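Harkix Ballpoint Refills, Medium, Black

Item group: Writing supplies, refills
Pack size: 10
Length: 106 mm
Supplied by: Tkachuk Office Trade

The Harkix medium refill is a plastic tube refill with a metal tip and oil-based black ink. It is sold for stick and capped ballpoint pens with a removable tip section. It does not fit retractable pens that need a spring stop, and it is not interchangeable with gel refills of the same length.

Each tube is filled at the Plenent plant and sealed at the tip with a drop of wax. Remove the wax before first use by writing a few loops on scrap paper. If the line skips, store the pen tip down overnight and try again. 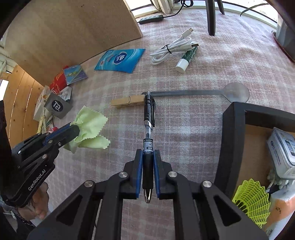 Capped black ballpoint with the ink refill showing through the barrel.

Fitting: unscrew or pull the tip section, draw out the old tube, and insert the new one until it seats. Tubes may be trimmed at the open end with a sharp blade. Do not trim more than 6 mm, as ink may be lost.

Storage: keep in the closed bag at room temperature, out of direct sun. Shelf life is two years from the date on the bag.

Ordering: single packs ship from stock. A carton holds 300 packs and is supplied on request, with the next carton delivery due in April. The Jondetti fine refill is listed separately under item 178 and is offered in blue only.

Product questions: Svitlana Kushnir, supplies desk
Returns and damaged packs: Yevhen Hladun

Page updated January 5, 2023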